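## 4. Does see-through storage change what people buy?

The claim that clear containers cut down on waste has been repeated so often in the home-organization literature that it now tends to appear without a citation. Where a citation is given, it usually leads to the Stodside household survey or to a paper that cites the Stodside survey. We went back to the original data with the authors' permission and came away less convinced than when we started.

Stodside collected answers from 3,026 households by mail. Respondents were asked what kinds of containers they used for toys, craft supplies and seasonal items, and whether they had bought something in the past year that they later found they already owned. Households using mostly clear containers reported fewer duplicate purchases. The difference was modest and has been described elsewhere as "the visibility effect," a name that assumes the answer.

### 4.1 What counts as clear

The questionnaire offered two choices, "see-through" and "not see-through," with no pictures and no further guidance. This puts a rigid box, a zippered pouch and a soft vinyl bin in the same group. These are quite different things to live with. A rigid box keeps its walls flat whether it is full or empty. Soft film creases, and a creased wall picks up light from overhead fixtures, so how much a person can read through it depends on where the lamp is and where the person is standing.

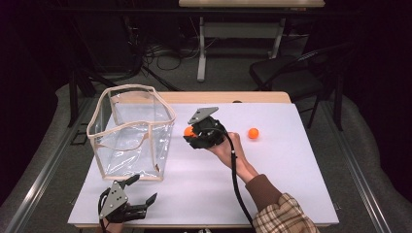 **Figure 2.** Soft-sided clear storage bin with beige fabric trim, open at the top.

Yu and Medeiros tried to deal with this by asking a small group of parents to rate their own containers for "ease of seeing inside." The ratings varied widely within a single home. One parent gave the same bin two scores, a high one for the afternoon and a low one for the evening. The authors treated this as noise and averaged it out. We think it was the most useful thing in their paper, and it deserved more than a footnote.

There is also the matter of what gets stored. A bin full of small parts is see-through only as far as the first layer, and a label on an opaque box may tell its owner more. The Stodside form had no question about labels. It had no question about how full the containers were, either, and it did not ask who in the household did the putting away.

### 4.2 Who owns clear bins

A second problem is selection. People who buy matching clear containers are, we suspect, already people who know what is in their closets. The survey asked about income and home size but nothing about tidying habits before the containers were bought. Bezerra's reanalysis added a rough stand-in for prior habits, built from answers about mail sorting and meal planning. With that stand-in included, the gap in duplicate purchases shrank by more than half. She was careful to say that her stand-in was weak. A weak control that removes that much of an effect should worry anyone who plans to build on it.

The Ternovo trial is often brought up as the answer to this objection. Families there were assigned to clear or opaque bins by lot and followed for 6 months, from July onward. Assignment by lot is a real strength. The outcome measure is less reassuring: parents kept a diary of purchases, and diary entries fell off sharply in both groups after the second month. The published result rests mainly on the families who kept writing. The paper does not say how those families differed from the ones who stopped, and our request for the dropout tables has gone unanswered.

We would add that the trial bins were supplied by Rutetti, which sells clear bins. The authors disclose this. Disclosure is welcome, but it leaves the diary problem where it was.

### 4.3 A note on measurement

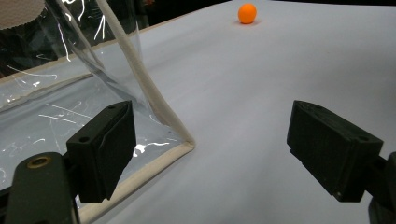
**Figure 3.** Clear case with beige piping on a pale tabletop, with a small orange ball near the far end.

**Note by Yabsira Weldu**
*Second author; responsible for measurement and coding*

My own doubts are mostly about the word "visible." Every study in this section treats it as a property of the container. In coding the free-text answers from Stodside, I kept running into people who used it to mean something else: on a low shelf, left out on the table, in the room where the children play. One respondent wrote that everything was "visible" in a hall closet with solid doors, meaning that she could picture it. Answers like hers were entered as "see-through" under the original coding rules.

I recoded the free-text answers under a stricter rule, counting a container as see-through only when the respondent mentioned its material. Reinaldo Andrade coded the same answers separately, and we settled disagreements by discussion. Under this rule the see-through group got smaller and the association with duplicate purchases could no longer be told apart from zero. I do not take this as proof that there is no effect. The smaller group means less statistical power, and the people who bother to mention material may be unusual in ways we can't see.

The Van der Linden clutter index, used in 4 of the later studies, does not help much here. Its items on storage ask whether belongings are "easy to locate," and a household can score well by owning very little. I would like to see the index scored separately for homes with and without young children before it is used again as an outcome.

For the models in Section 5 we therefore keep container type as a descriptive variable and leave it out of the main equation. Readers who prefer the original coding can find those estimates in the appendix, along with the stricter version and the list of answers on which the two coders first disagreed.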